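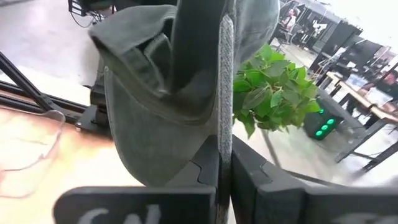
## 4. Setting the grip on soft items

1. Home the arm and open the jaws fully.
2. Hang the cap between the jaws, brim down.
3. In the Silus panel, set grip force to 12 and close in steps of 2.
4. Stop when the fabric no longer slides - a light tug is enough to check.
5. Save the preset as `cap_soft`.

**Note:** Presets made before September need to be saved again.

**Caution:** Keep fingers clear of the jaws. Do not go above 14 on fabric.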